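Pinnwand fürs Homeoffice einrichten – so gehts schnell

05/11/2018

Kurz vorweg: kein Bastelprojekt mit Stoff und Heißkleber. Nur Kork, Rahmen, Nadeln, Zettel. Dauert 10 Minuten, wenn alles da ist. Bei mir lag vorher alles am Monitor, im Kalender, in der Jackentasche. Geht nicht mehr.

Was ihr braucht

Korktafel mit Holzrahmen, meine ist von Sosdale und war ein Restposten. Nadeln in mehreren Farben, Plovach hat die im Beutel, es gehen aber alle mit Kunststoffkopf. Notizpapier. Zwei flache Schalen oder Dosen. Bleistift. Wasserwaage später fürs Aufhängen.

Schritt 1: Hinlegen

Tafel flach auf den Tisch. Nicht erst an die Wand! Hab ich beim ersten Mal gemacht und dann ständig Nadeln vom Boden gesammelt. Im Liegen drückt es sich viel leichter, gerade bei hartem Kork. Wenn der Tisch zu klein ist, einfach einen zweiten dranschieben, dann habt ihr hinten Platz für den Kleinkram.

Schritt 2: Nadeln vorsortieren

Kaputte raus, krumme raus. Aus meinem Beutel waren 11 Stück Schrott. Den Rest in eine flache Schale neben die Tafel kippen, aber nicht alle, eine Handvoll reicht. In einer vollen Schale sticht man sich nur. Schale immer auf die Seite der Schreibhand.

Schritt 3: Erster Zettel

Mit dem größten oder wichtigsten anfangen, und zwar in einer Ecke. Aus der Mitte raus planen klappt nicht, da bleibt am Rand überall so ein Streifen übrig, der für nichts reicht. Etwas Abstand zum Rahmen lassen, sonst kommt man mit dem Daumen nicht an die Nadel.

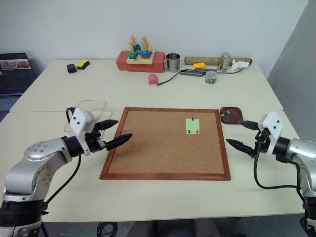 Dünnes Papier rollt sich gern ein, vor allem wenn die Heizung drunter ist. Deshalb nehme ich bei allem, was länger hängt, drei Nadeln: eine oben in die Mitte, dann die beiden unteren Ecken. Erst oben feststecken, Zettel glattstreichen, dann unten. Andersrum gibt es Wellen. Für Einkaufszettel und so reicht natürlich eine.

Schritt 4: Farben festlegen

Muss man nicht, hilft aber. Dunkelblau ist bei mir alles normale, also Termine, Telefonnummern, Öffnungszeiten. Rot oder orange heißt: da muss noch was passieren. Eine rote Nadel pro Zettel genügt. Wer alles rot steckt sieht am Ende garnichts mehr. Grün und gelb hebe ich für die Familie auf, weiß für Bons und Garantiezettel.

Schritt 5: Platz lassen

Die Tafel darf leer aussehen. Wirklich. Ich hab am Anfang alte Postkarten drangepinnt, damit es nach was aussieht, und nach 2 Wochen war kein Platz mehr für die Müllabfuhr-Termine. Postkarten hängen jetzt im Flur.

Schritt 6: Aufhängen

Zu zweit besser. Oberkante auf Augenhöhe, mit Bleistift anzeichnen, Wasserwaage drauf, Löcher. Schraubhaken von Kosgate halten bei mir in der Gipswand, mit passendem Dübel. Klebestreifen würd ich lassen, beim Reindrücken der Nadeln kommt jedes Mal Druck auf die Tafel. Danach einmal alle Nadeln nachdrücken.

Übrige Nadeln in eine Dose mit Deckel – Kinder, Katze, nackte Füße. Und die Dose in die Schublade direkt drunter, sonst wandert der nächste Zettel doch wieder an den Monitor.

Das könnte dich auch interessieren
Schreibtisch Ljungberg: Kabel verstecken ohne Bohren
Schubladen unterteilen mit Resten aus Karton
Kork reinigen – was geht und was nicht
Garantiezettel und Bons richtig abheften
Kleiner Flur, viele Jacken
Alle Anleitungen im November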